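Katia Fiore @katiafiore_writes

1/ I promised to write something about my grandfather's street in Planitz and why I care so much about the pavement there. I will try to keep it short. English is my third language, so please be patient with me.

2/ The street is called Kerr Lane. It is 88 meters long and it goes from the old bakery down to the river. When I was a child it was all brick. Not a beautiful brick, I must say. Very ordinary. But everybody in the town knew the sound of a bicycle on it.

3/ In the spring the town office announced that the lane will be covered with asphalt. The letter had two paragraphs. One was about safety and the other was about where to park during the works.

4/ I understand the safety part. My neighbor Jana Steinbach uses a walker and for her the lower end is very difficult, especially in November, when the leaves stay on the ground and it rains for days. I don't want to pretend that this problem does not exist.

5/ What I didn't understand is why the only choice was asphalt or nothing. So I started to read about brick paving in the evenings. My husband says I have become a boring person at dinner. Maybe he is right! 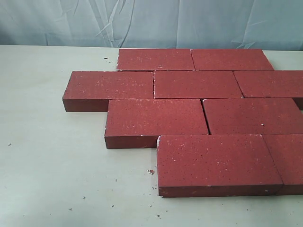
6/ The first thing I learned is that most old lanes do not fail because of the brick. They fail because of what is under the brick. If the sand washes away, the surface sinks, and then water stays in the low places and makes everything worse.

7/ Romain Caron, who repaired paths for many years in Wuvesach, was kind enough to answer my long emails. He asked me one question: "Where does the water go?" I had to admit that I did not know. I went out in the next heavy rain with an umbrella to look.

8/ The answer: it goes to the gate of number 30 and it stays there. There is a drain, but it sits higher than the bricks near it. The family at number 30 told me they have complained about it since they moved in.

9/ Then I learned about patterns. I thought a pattern was only decoration. But when the joints are staggered, the bricks hold each other better, and a wheel does not find one long line to push open. On a lane with bicycles and small delivery cars this matters.

10/ Also the direction matters. Romain wrote to me that the long joints should go across the lane, and not along it. On our lane one old repair goes the wrong way, near the bakery. You can feel it with a stroller immediately.

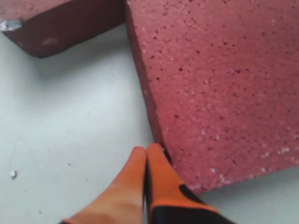 11/ Sevim Gökçe from the Eker reading group asked me if old bricks can be used again. Many of them can, but you must look at each one. A house brick is often softer than a paving brick, and it is possible that the frost will break it after a few winters. People mix them because they look similar.

12/ If a brick is worn on the top, sometimes you can turn it over and the other face is still good. I like this very much. My grandfather did the same thing with the collars of his shirts.

13/ Now the money, because people always ask. I requested the full cost estimate from the town office and they sent me only the total for the asphalt. I have asked for the details again. I will not write any numbers here before I have them on paper.

14/ What we are asking for is simple. Lift the bricks at the lower end, fix the drain, put new sand, lay the good bricks back. Add one smooth strip along the wall, wide enough for a walker or a wheelchair. Jana has read this proposal and she corrected it twice.

15/ We have 600 signatures. I did not expect this in a town of our size. Some people signed who have not lived here since they were students, and they wrote very nice things about the bakery, which has been closed for a long time.

16/ Mhairi Dalgleish will read our letter at the public meeting, because my voice shakes when I speak in front of people. The meeting is on Fri 21 July in the school hall, entrance from the yard. The main door will be locked.

17/ If you can't come, you can still write to the town office. Please be polite. The woman who answers the mail did not choose the asphalt and she has helped me find old maps of the lane.

18/ One more thing, for those who asked: yes, the cat on the wall of number 30 is well. She has a new collar. I will post again after the meeting.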